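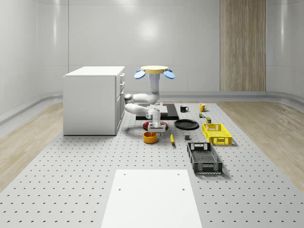
Diễm thinks we should sign with Polero for one year and stop there, and she said so before I had even found my pen, so that's where the minutes start. Her point was that the simulator is good, the people answering support are good, and the three-year price is only good if we still want it in year three.

Present: Diễm Kiều, Felista Obura, Shona McKinnon, Manuela Marras (on the phone until she lost signal, then back again), and me, Liliana Colombo, taking notes. We started a bit after 10.

## Last time's minutes

Fine, except Shona wants it written down that she did NOT agree to the Bolletside quote, she agreed to read it. Corrected. She has now read it and doesn't agree to it.

## Polero trial – where we are

I went first, as I've had the thing open most of September. We're on the tabletop pack, the one with the arm over the perforated table and the household bits: mugs, a bowl, something like a banana, the two crates. I like it a lot! You can put together a pick-and-place job before lunch and have it running after, and I say that as someone who needed a week to get anywhere with the last package we tried. Saving a layout is easy. Sharing a layout is less easy (you have to export it, and the export forgets your lighting settings, so Felista's copies never look like mine).

Felista has done the serious testing. Her runs are in batches of 100, same task, objects shuffled each time. She's happy with how round things behave, dishes and bowls especially. Mugs are fussier. If the gripper comes in toward the handle, the grasp planner picks a spot she wouldn't pick, and she has to nudge it by hand. She has sent Polero 13 tickets so far and most came back with a proper answer. Two came back with a link to the manual page she had quoted in the ticket.

Shona asked if any of that matters for Cestbridge, who are the customer after all and who pack boxes, not mugs. Fair question. Felista said the crates matter, very much, and that placing into a crate with the sides up was the part she'd been putting off. She'll do that next. Manuela came in here to say Cestbridge use a deeper crate than either of the ones in the pack, and can we load our own? Yes – I did it with a chair model as a joke and it took it without complaint. Manuela will send the real dimensions.

We then spent too long on whether the contact physics is "right." Diễm's view is that it only has to be right enough for us to throw out bad layouts before anybody moves hardware. Felista wants to see one layout tried both ways, simulated and for real, before she signs her name to anything. I'm with Felista, though I can see it's going to eat a chunk of my month.

## Money

- Polero: 900 per seat per year, or 400 per seat if we commit to three years. Big gap, and we all stared at it for a while.
- Bolletside: more per seat, includes on-site training, which Shona says we'd use once.
- Lo Presti: they resell Polero with their own support line on top. Diễm called them and was on hold for nearly the whole drive home. Not pursuing.

Manuela asked if seats can move between people. I said yes, Diễm said only once a quarter, and we looked it up and Diễm was right. That's a nuisance for us, with Felista and me trading machines the way we do. Shona will ask whether they'd bend on it, and she'll ask in the same email if there's a two-year price they don't advertise.

## What we decided

We're extending the trial to the end of its free period and not paying anyone yet. Diễm would like it noted that she still prefers one year. Shona would like it noted that she prefers the cheap one, whichever that ends up being. Manuela's line dropped during the vote, but she texted "ok with waiting" so I've counted her.

## To do

- **Felista:** crate runs, both orientations, and a short write-up. Short this time, please, the last one had appendices.
- **Manuela:** Cestbridge crate dimensions, plus an idea of the heaviest box they'd want lifted.
- **Shona:** email to Polero on seat swaps and the two-year price. Also tell Bolletside no, nicely.
- **Diễm:** find out who approves a multi-year contract on our side, because none of us knew.
- **Me:** pick the layout for the side-by-side test, book the real arm, and report the lighting export bug (I've been complaining about it for weeks and never filed it).

## Any other business

The big monitor in the small room has gone pink again. Diễm says it's the cable. Shona has a spare cable and will bring it in.

Next meeting once Felista has her crate numbers. Same room, 10 again, and Manuela will try to be there in person.

– Liliana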